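About us

Hello and welcome to Jivari! I'm the one who answers the emails, packs the parcels and burns the toast in our little workshop in Rercombe, so if you've ordered a personalised gift from us, it's been through my hands at least twice.

I started out making name mugs for leaving dos at the school where I used to work. One mug became a staffroom's worth, then somebody wanted a cushion with the whole class on it, and by October of that year I'd run out of kitchen table. These days we do mugs, cushions, tea towels, keyrings and photo blankets - the blankets are my favourite, though they take up a ridiculous amount of shelf space.

Everything is printed to order. You send us your pictures and wording, I check them over, and you get a proof by email before we go anywhere near the printer. If a photo is too small or a name looks oddly spelt I'll write and ask (sorry in advance to all the Maddisyns). Last year we sent out 2387 parcels, and 600 of those were end of term presents, so July is a bit of a blur round here!

Our wool blankets are woven by MacLeod, and the gift boxes come from Losgate, just up the road. I've stuck with both since the early days and can't see that changing. 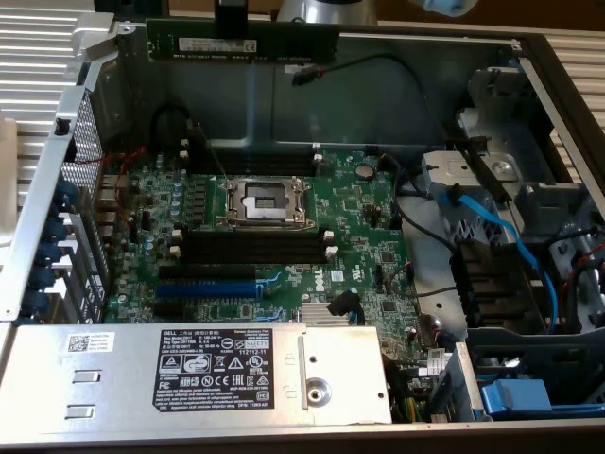
Proofs normally go out within two working days, a little longer in the run-up to Christmas. Once you've said yes to yours, mugs and keyrings leave us the next day and blankets take a week. We keep your photos for 30 days in case you want a second one for Granny, then they're deleted.

You're welcome to collect from the workshop if you're local, just drop me a line first so I can have it wrapped and ready.

Page last updated 2023-07-16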